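Wrist Camera and Gripper Comparison, Release 2

Maintainers: Apolinar Barrera (hardware), Kazue Tsuji (data and labels)
Last updated: Tue 30 November

Summary

This release holds recordings from a comparison of two end effectors on the same legged robot. The first is the Plisteo jointed gripper. The second is the Drukance hand, used with and without a glove. Both were run with a small camera at the wrist, under the same controller and by the same operators. The data is meant for people choosing between the two, or training models that have to cope with a wrist view of either one.

There are 1,058 episodes in total. Of these, 19 are held back as a fixed test set and should not be used for training. The longest episodes run up to 2,000 steps. Control ran at 10 steps per second throughout.

What changed since release 1

The Plisteo episodes were recorded again after the wrist camera mount was replaced. The old mount let the camera rotate a little under load, and the hand-eye calibration could not be trusted for long. The old episodes have been removed. If you trained on them, please retrain before comparing numbers with anyone else.

Labels for "grasp lost" and "grasp released" are now separate. In release 1 they were a single label.

Start pose

Every episode begins with the robot standing inside a taped rectangle on the floor, both feet within the tape. The operator checks the feet, opens the gripper and starts the log. The tape is there to keep the base position close from one episode to the next. It is not precise enough to use as ground truth, so use the logged base pose for that.

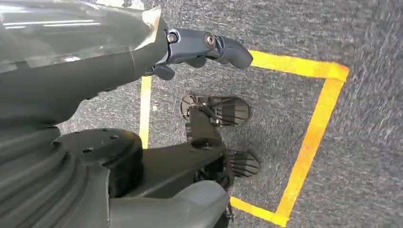

Can I use the wrist video without the joint logs?

You can for detection and segmentation work, and several of our own baselines do. For anything that involves contact or timing, use the joint logs as well. The two streams share a clock, but the video can lag by a frame or two after a fast arm motion, and the logs are the only way to correct for it.

Notes on the Plisteo gripper

It is compact and it closes at a steady speed. Grip force is easy to set and stays where it is set. Its weak point is reach: the housing behind the fingers often touches the work before the fingertips do, and the operator has to come in at a steeper angle. Kazue marked these episodes "housing contact" in the labels file. They were not dropped, and most of them still end in a usable grasp.

Notes on the Drukance hand

The hand is larger and takes more setup. Finger calibration has to be repeated whenever the glove is changed. Once set up, it does better on edges, loops and handles, where a single finger can go in ahead of the others. The glove adds friction and also adds bulk at the knuckles - expect more of the camera view to be blocked in gloved episodes. Trim panels were the hardest parts in the set for both end effectors.

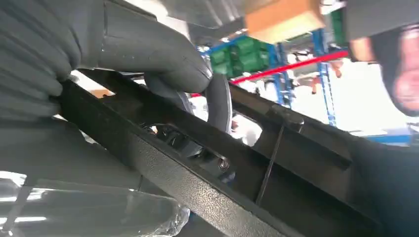

Slip detection on the hand depends on motor current alone, and the glove smooths the signal. A threshold tuned on bare-finger episodes will report slips late on gloved ones. We ship two thresholds in the config, and the loader picks one from the episode metadata. If you write your own loader, check the "glove" field first.

Controller

All episodes use the Nwosu controller with the default impedance settings. Apolinar tried stiffer settings on both end effectors and went back to the defaults, as the stiffer arm pushed parts out of place on first contact. Those trials are not included.

Files

episodes/ - one folder per episode, with video, joint log and metadata
labels/ - grasp events and contact notes
calib/ - camera intrinsics and hand-eye transforms, by recording day
config/ - controller settings and slip thresholds
test_split.txt - the held-back episodes

Known problems

Motion blur is common during arm swings. We left it in.

Exposure is set to automatic and shifts when the camera faces a bright background. Color is not reliable across episodes.

A few metadata files give the glove as "unknown". Treat these as gloved.

Access and contact

The data is hosted by Tekside and is free for research use. Send corrections to labels to Kazue, with the episode number and the step. Questions about mounts, wiring or the gripper adapters go to Apolinar. Drawings for the new camera mount will be added to calib/ once they have been checked.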